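## 4.3 Gravação de demonstrações na bancada de vidraria

1. Cubra o tampo com o tecido preto e posicione o suporte da micropipeta, o béquer com água e o rack acrílico.
2. Inicie a sessão no Flako e selecione a tarefa `tubo_bequer`.
3. Conduza o braço direito por teleoperação. O esquerdo permanece com a garra aberta e vazia.
4. Encerre o episódio em até 30 s — acima disso, o Finetti descarta o registro.

**Cuidado:** não force o tubo contra a borda do béquer.

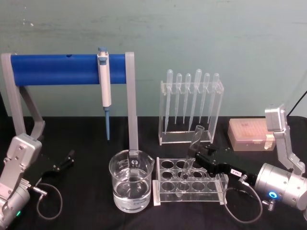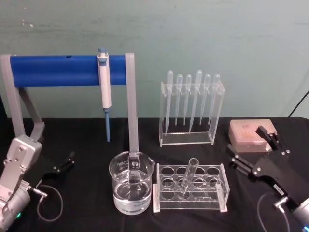
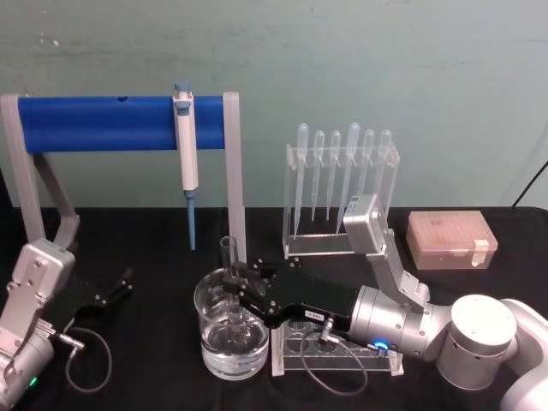

5. Marque cada episódio como válido ou inválido antes de iniciar o próximo.
6. Ao atingir 600 episódios válidos, exporte o lote.

**Nota:** lotes com menos de 476 episódios válidos não são aceitos para treinamento.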